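Rolow water refill scheme: your questions

Is filtered water better for you than tap water?
We doubt it. Town water in Oltmont is already treated and tested. A carbon filter can change the taste, and that's about as far as we'd go.

What about the "2,000 bottles saved" claim?
Netitz prints that on its brochure and doesn't show the sums. Ask them how many of those bottles anyone was going to buy.

Do I have to change the cartridge every 2 months?
The seller says so. Check the flow and the colour first, and read the manual for your model.

Is the $72 service plan worth it?
Not for most households. It covers the cartridge and a phone line.
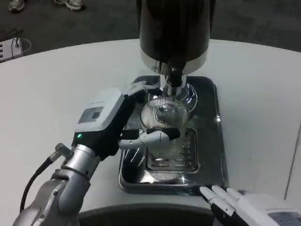

A clear ribbed glass at a black dispenser with a steel drip tray.

Can I cancel?
Yes, in writing. Keep a copy.

Last updated April 13, 2021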